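Skadomura hand-held grippers, the pair with foam pads: four months in

Rating: 3 out of 5
Bought: as a set of two, in February

I put off writing this because I wanted to be fair, and in week two I would have given these one star and a rude word. I've calmed down. I still have a fault to report though, and if you're shopping for a pair to record household tasks for a robot arm to learn from, please read that bit before you click buy.

Good stuff first! They're comfortable. I have smallish hands and I can go up to 30 minutes before my thumbs complain, where the old Rustad pair had me shaking my wrists out after every few takes. The fingers close smoothly, the foam pads are kind to wood (no dents on anything so far), and swapping a pad takes less time than finding the screwdriver. Setup was painless too. Plug both in, do the open-and-close calibration, done.

Now the fault. The left one loses its zero. You calibrate it, it reads properly, and then somewhere in a long session it starts telling the computer the fingers are more open than they are. You don't feel a thing in your hand. The recording looks fine when you skim it. I had 1,177 takes saved before I replayed a batch on our arm, a Mornura, and watched it squeeze the lid of a wooden box so hard that the whole box jumped and slid off the table. Tea bags everywhere, and a hinge pulled half out of the wood (I've glued and re-screwed it, it was a cheap box, but still). The arm was doing just what the numbers told it to. If that had been somebody's fingers near the lid I'd be writing a very different review.

So, two things I'd say to any owner:

Check the zero every 99 takes at the very most. Close the fingers all the way and look at the number on screen. If it isn't zero, stop and throw out everything back to your last good check. Painful, I know.

Never do a first replay at full grip force. Turn the limit right down, keep your hands out, and keep the stop button where you can slap it. I had mine on the wrong side of the table, which was dumb.

Support was slow but decent. They blamed the cable first, so I bought a Bestton replacement with a better strain relief, and it did help a little: the drift comes on later now. It does still come on. They've since offered to swap the left unit and I'm waiting on the box. The right one has never put a foot wrong, which makes me think I got a bad sensor and not a bad design, but I'd like to hear from other people with this set.

The lid is still my go-to test, by the way. It's thin, it's hinged, it has a clear panel, and you can tell pretty fast if the grip is off.

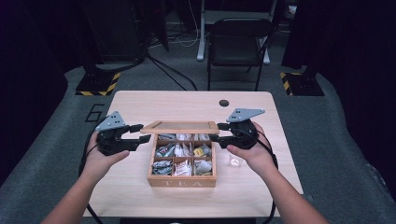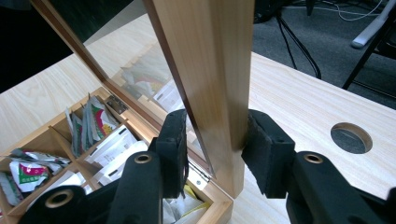

Filed under: Robot Tools and Grippers

Would I buy them again? Ask me when the new left one gets here. For short sessions, yes, I think so, they're that much nicer to hold than what I had. For long days of recording I'd want a warning on screen when the zero moves, and that's something they could add in software tomorrow if they felt like it. I'll update the stars either way.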